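Workshop notebook, back bench — July
Processor swap on the old server board, arm mounted on the bench rail

Picked this up again after lunch. The job is the same as before: get the arm to take the processor out of a scrap board and put one back without bending anything. Miyuki Kudo brought the tower over from the Numberg shelf and took the lid off. Left the board in the case, as lifting it out would make things too easy.

Reset the Rivitz controller and dropped the closing force from 162 to 147. At 162 the fingers were flexing at the tips. Jog speed left at 600 for the long moves only.

Marked out the socket position by hand and saved it as point 4. The memory slots on both sides leave little room for the fingers, so the approach has to come in at a slant. Takumi wants to print narrower tips. Fine by me, but not before we know what the current ones can do.

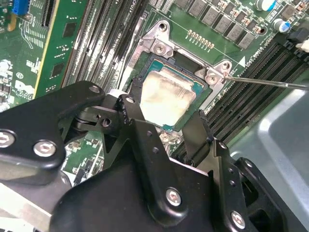
Processor in the socket, screwdriver on the right-hand screw of the bracket. Old paste still on the lid.

Wiping the lid goes on the list for every chip from now on. Smeared paste and smooth fingertips are a bad mix, and I would like the grip readings to mean something.

Checked the wrist camera view with the chip in the fingers and the socket open. Yuzuki's script needs the socket outline and the edge of the green substrate, and both are clear of the gripper from this height.

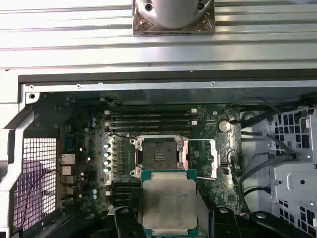 To do

Re-teach point 4 with the new force setting.
Ask Dexter for the short hex keys back.
Tie the black cables over towards the drive cage.
Log grip readings in the shared sheet — mine are still on paper.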